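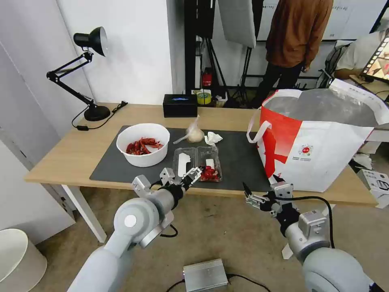

Ticket 776, Zeltow label printer, Halonen office
Status: reopened, February

Saimi Suominen closed this as "fixed by driver update." I doubt it. I installed the same driver on 4 machines and labels still come out shifted on two of them. The two that print straight were never broken.

Vutar support says to clean the sensor. Did that, no change. They also blame the label stock, but a fresh roll of Mitus drifts the same way, usually by label 17.
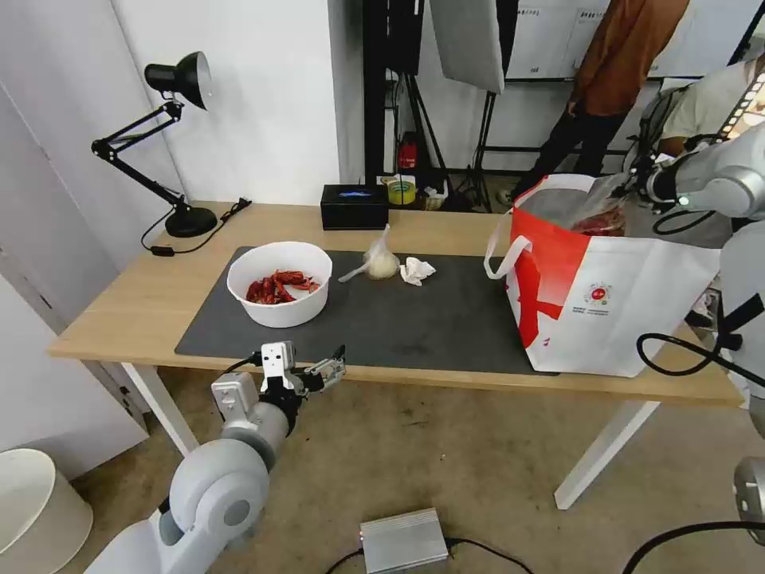 Attachment 2: table with bowl of crayfish, tissue box and tote bag

Please leave this open until someone prints a full roll.

Oskari Leinonen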